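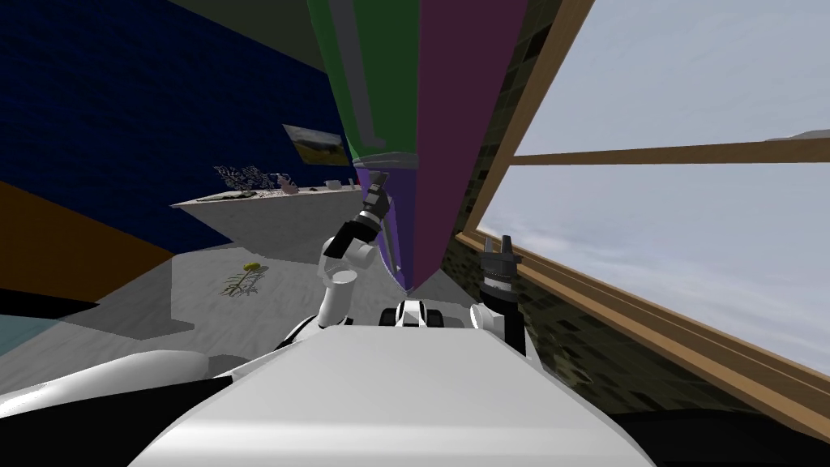
Green and maroon panels, violet lower section.

Predcombe Wall Paint, Matte

Water-based interior paint for plaster, drywall and primed wood. One can covers 50 square feet in two coats. Recoat after four hours. Clean brushes with warm water and soap.

Comes in 189 colors. Sample cards are mailed free, up to 10 per order. The gray range was extended in August and now includes Stitamley, a medium gray with very little blue in it.

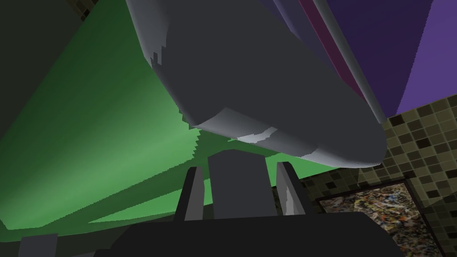 Ekua Kyei: Used Stitamley in a north-facing hallway. Two coats were enough over old cream, but I needed three near the door.

Item no. 194. Stir well before use.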